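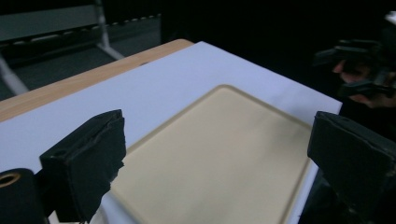
The rulebook at Nisusine is 58 pages long, and its author would like it to be shorter. She has been saying so for most of the time it has been getting longer. She wrote the first version on a train to Ormsby, on both sides of a boarding-school notepad that belonged to her daughter, and it had two rules in it: leave the station the way you found it, and write down what went wrong.

"Those are still the only two that matter," she says. "The other 56 pages are people asking me what I meant."

Nisusine collects demonstrations of handwork. People pick up hand-held grippers, do ordinary tabletop tasks with them, and the recordings go off to be used in training robot arms. She runs the practice side, which covers how stations are set up, how operators are trained, and which recordings get thrown out. She asked me to leave her name off this piece, on the grounds that operators at three sites already know whom to complain to and she sees no reason to widen the field.

I had expected to talk about safety, because that is what people mean when they say rules and robots together. We did get there, eventually. She wanted to start with paper.

"Everybody wants to argue about paper," she says. "Whether you cover the table, what you cover it with, do you tape it down. Ondthorpe tapes. Ormsby doesn't tape, and will tell you why for as long as you can stand."

And what does the rulebook say?

"It says if you cover the table, write down that you covered the table. That's it. I had a full page once on the correct way to smooth out a fold, and I'm ashamed of it. A real kitchen has a dish towel bunched up in the corner. If the robot can't cope with a wrinkle I'd like to find out early."

This is her main complaint about good practice as it is usually practiced. The people who write it like things tidy, and tidiness is easy to check, so it's what ends up on the checklist. An early audit at the Nastby site marked a station down for a pen left on a shelf and passed another where the operator had been working for a whole shift with the grip wrapping coming away from the fingers.

"The pen got a photograph and a paragraph," she says. "The wrapping got nothing. I kept that audit. I show it to new auditors and then I watch them go and look for pens."

Wrapping now has a section of its own. Worn edges are allowed, since everything people hold all day gets worn edges. A wrap that slides under a firm push of the thumb is not allowed, and the gripper goes in the drawer until somebody has redone it. The thumb test was an operator's idea. The earlier rule gave a slip tolerance in millimeters, and required a tool that Nastby had and the other two sites kept borrowing.

I asked whether it bothers her to replace a measurement with a thumb.

"It bothered the engineers. But I had a measurement that was done twice a month and a thumb that gets done every morning. I'll take the thumb."

The daily check has to be finished before the first recording of the day. It covers the grippers, the cameras on them, the surface, and whatever objects are being handled. It used to run to a full sheet of boxes. She cut it down after noticing that one site had returned a month of sheets with every box ticked in the same pen, at what appeared to be the same angle, including the box for a piece of equipment that site didn't own.

"A perfect record," she says. "I was very proud of them."

The rule she defends hardest is the one operators liked least at first, the no-rescue rule. If you fumble, you don't quietly reset and pretend it was a clean start. You either carry on and recover, and mark it as a recovery, or you stop and mark it as a stop. In the most recent batch from Ormsby, 432 recordings came in and 324 passed review. The head office view was that this was a poor result. Hers was that it was the first number from Ormsby she had believed.

"Before that they were passing nearly everything. Either they had the steadiest hands in the country or they were reshooting until it looked nice. Then somebody builds an arm on top of it, and the arm has never seen a thing get dropped, and it drops a thing."

She is less sure about working pairs. When two people have grippers going near the same table, the current wording says they should agree who moves first. It doesn't say how. She has tried versions with a spoken call, and versions with a nod, and Ondthorpe once proposed a small bell.

"We piloted the bell," she says, and for a while that is all she says. Then: "People rang it at lunch."

As for safety — we had twenty minutes left — she keeps it on a single page at the front, in large type. Breaks are fixed and can't be traded away. Sore wrist, you stop, and your pay for the shift doesn't change. Anyone can halt a session without giving a reason. She has been asked several times to add a form for giving the reason.

"I said I'd think about it. I've been thinking about it since February."

The next edition is due out soon. She has promised the sites it will come in under the present page count, and has already received a request from Ormsby for an appendix on tape.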